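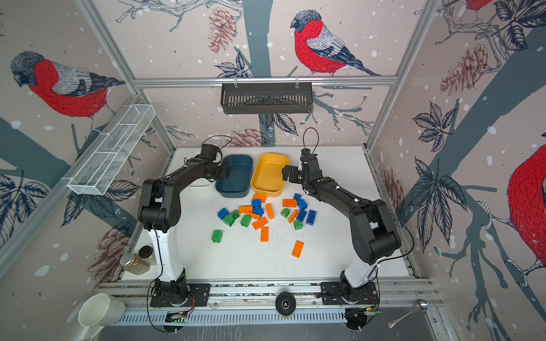
March, notebook, glue and paste pages

Third go at the wheat starch paste. The last batch went off after a few days in the fridge and smelled like a wet dog, so I've given up making it by the jugful and I'm cooking small amounts instead. Wanda Wróbel lent me her little milk pan and told me to stop using the microwave, which I had been rather proud of. She was right, annoyingly. The pan paste is smoother and it doesn't get those rubbery bits round the edge that you only find once they're under the paper.

What I did this time: starch soaked overnight in cold water, poured off the water on top in the morning, fresh water in, then on a low heat and stirred the whole time until it turned from milky to greyish and see-through. Then I kept going, well past the point where I'd normally get bored. Pushed it through the sieve twice while it was still warm. Let it cool with cling film right down on the surface so it couldn't grow a skin. Before using it I sieved it again and let it down with water, a bit at a time, till it ran off the brush like single cream.

Tested it on offcuts from the Kołodziej ledger (the modern endpapers somebody put in, not the old leaves, don't panic). Two strips of the thin Japanese tissue across a tear, one with the new paste and one with the leftover tub of Hastent that Irena wanted used up. Both under blotter and weights while I had lunch.

Results:
The starch strip lies dead flat and I can hardly find the edge with a fingernail. It does take a long time to dry, and if I lift the blotter too early the tissue comes with it. Silicone paper in between, every time, WRITE IT ON THE WALL.
The Hastent strip grabbed faster but it's gone stiff and there's a faint shine when you tilt it to the window. Fine for boxes and folders. I wouldn't want it anywhere near a page that has to turn.

Irena Grabowska came by and bent both strips back and forth for ages without saying anything, then asked whether I'd torn the tissue or cut it. Cut it! Of course I'd cut it, I was in a hurry. So that test only half counts. A torn edge leaves all those long feathery fibres and they're what make the repair disappear, and I know this, and I still reached for the scalpel. Redo with a water-torn edge before drawing any conclusions about anything.
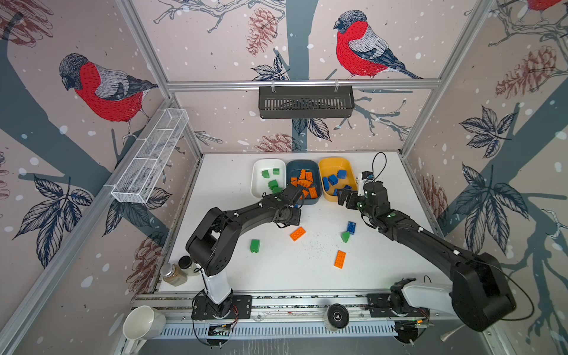
Orange in the middle, blue on the right, green on the left.

Back to the ledger. It has 61 leaves by my pencil count and Irena gets the same, so that's settled at last. The sewing is sound in the first part and hopeless after leaf 19, where the thread has cut right through the folds. I'd hoped to get away with leaving the sewing alone and just mending in place, but every time I open it past there another fold gives up. So it's coming apart after all. I'll guard the broken folds with the thin tissue, a strip down the outside of each one, and sew again through the old holes wherever there's enough paper left round them.

Thread: the linen I've got is too fat. If I use it on guarded folds the spine will swell up like a toad and the cover won't go back on. Wanda thinks a thinner thread and a good hard press between sections would do it. I've asked Stineo whether they sell small reels, as their catalogue only shows the big ones and I'm not paying for a lifetime's supply in a weight I might use once.

Surface cleaning went well, by the way. Smoke sponge first, then the soft brush, always from the middle outwards. The margins came up nicely. I left the brown ring on the front board alone – it's somebody's cup, and I've grown fond of it.

Humidity in the back cupboard is still all over the place. The tub of silica gel has changed colour again already, so either the door seal is gone or people keep leaving the thing open. (It's me. I keep leaving it open.) Moved the 400 grit paper and the bone folders out to make room for a second tub.

To do:
Water-torn tissue test, same paste if it's still good, otherwise fresh.
Grey board from Drakent for the box, check the grain direction before cutting this time.
Number the leaves in soft pencil, bottom corner, before any of it is taken apart.
Give Wanda her pan back. Buy a pan.

Paste is in the fridge, second shelf, in the jar with the red lid. It isn't custard.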